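When I ask Fraser Gourlay how he came to care so much about folding, he laughs and says it began with a single drawer at his old flat in Dunton, which wouldn't shut for the best part of a winter (he was 19, and it didn't bother him a bit!). "Then you share a place with other people," he says, "and your shirts are everybody's business."
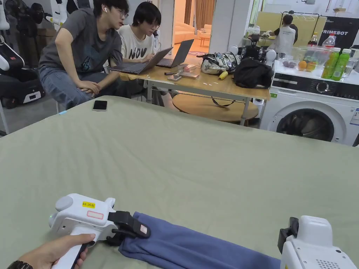 Uchenna Amadi thinks he makes too much of it, and told me a shirt folded in half is a shirt folded. Fraser takes this well enough, having heard it before.

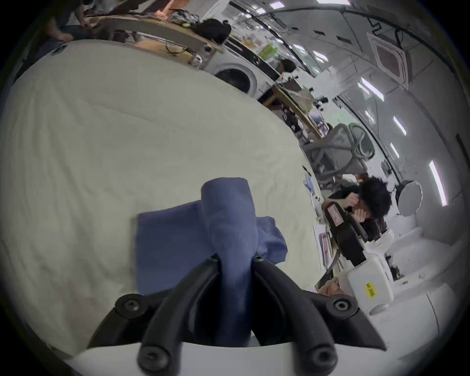
I have always been a hopeless folder myself, and I'd hoped to be let off with a few kind words. Instead I got a proper lesson, sleeves first, then the sides, then up from the hem. He likes plenty of flat space for it, and with a big white sheet spread out like that one, wrinkles and all, I could see he'd never be short of somewhere to start.

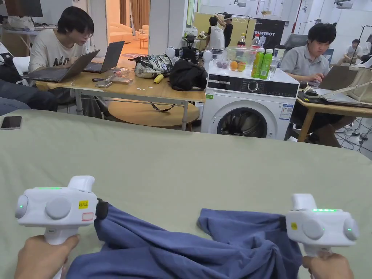 By the end I could manage a shirt in 20 seconds, which pleased me no end, though Fraser can do it in 8. "You'll get quicker," he told me, and went to put the kettle on.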